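Volunteer drivers wanted for our robot open day in July

Hello all! I'm Hala Ghanem and I look after visitors at Trikisau, in the old Idley building. We're opening the doors again this July and I need people to come and have a go at driving our kitchen robot (the simulated one, so you can't break a plate, or at least not one we'd have to sweep up). You sit at a desk, you get two arms and a kitchen, and you try a few jobs round the worktop.
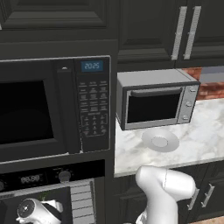
Philomena Wumbei tried it last year and says to ask for the stool with the back, and to give yourself a good ten goes before deciding you're hopeless. Her first few were dreadful, she says, and by lunch she didn't want to hand over the controls.

I'd love a real mix of people. Gamers are welcome, but so are people who've never touched a joystick! We have 50 places, and each session runs for an hour, with tea before and a chat with the Qudah software team after. We're hoping to collect 400 runs over the day, to go with the 4000 we've already got.
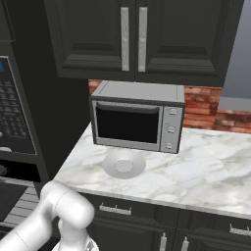

You need to be 16 or over and happy for us to keep a recording of your driving (only the controls and the simulated kitchen, never your face or voice). There's no pay, I'm afraid, but we'll cover your bus fare and lunch is on us, from the Plindska café downstairs. Tell me about allergies when you write.

To put your name down, email the Trikisau visitor desk with "open day driver" as the subject and say whether you'd prefer 10am or 2pm. The lift is working again, by the way.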